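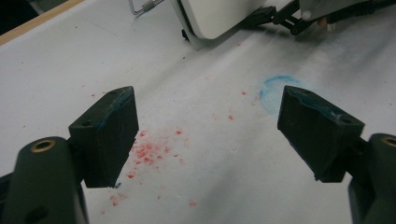 Mandla Kruger

3.2 Les départs annoncés dans les assemblées locales

La deuxième série d'entretiens porte sur les élus qui font savoir, avant l'ouverture des candidatures, qu'ils ne se représenteront pas. Nous avons retenu 11 conseillers sortants des assemblées de Punthorpe et de Vistholm, tous en poste depuis au moins deux mandats. Les défaites internes et les démissions en cours de mandat sont exclues ; elles sont traitées à la section 4.

Dans les deux villes, l'annonce passe d'abord par le groupe local du parti. Elle est faite oralement, en réunion, et le communiqué ne vient qu'ensuite, parfois avec plusieurs semaines de retard. À Vistholm, la règle interne veut que le bureau soit prévenu avant la fin du mois de mai. À Punthorpe il n'existe aucun texte, et les usages varient d'un quartier à l'autre. Un conseiller dit avoir prévenu ses collègues un jeudi soir et avoir lu la nouvelle le lendemain dans la presse locale, sans savoir qui l'avait transmise.

Les motifs avancés en public sont presque toujours la famille ou la santé. En entretien, les mêmes personnes parlent davantage du découpage des circonscriptions et de la difficulté à réunir les signatures. Le seuil est fixé à 600 parrainages à Punthorpe, contre un seuil proportionnel au nombre d'inscrits à Vistholm. Deux élues ont mentionné des tensions avec leur propre groupe – l'une d'elles a demandé que ce passage ne soit pas cité.

La question de la succession est plus délicate. Lorsque le sortant désigne un héritier, celui-ci est le plus souvent un ancien collaborateur, connu des militants mais peu des électeurs. Le soutien du sortant semble compter surtout pour la collecte des signatures et l'accès aux fichiers d'adhérents. Son effet sur le vote lui-même reste difficile à isoler, faute de sondages à cette échelle. Nous n'avons pas cherché à l'estimer.

Les entretiens ont duré environ 30 minutes et suivaient la grille de Kurup, légèrement raccourcie. Les questions sur le financement de campagne ont été retirées après les premiers essais, les réponses étant trop brèves pour être codées. Le codage thématique a été fait par deux lecteurs, et les désaccords ont été réglés au cas par cas.

Une comparaison avec Skudov était prévue au départ. Le scrutin de liste y rend toutefois la notion de sortant moins nette, un élu pouvant rester sur la liste en position non éligible. Nous revenons sur ce cas à la section 5.

Figure 1. Voir en tête de section.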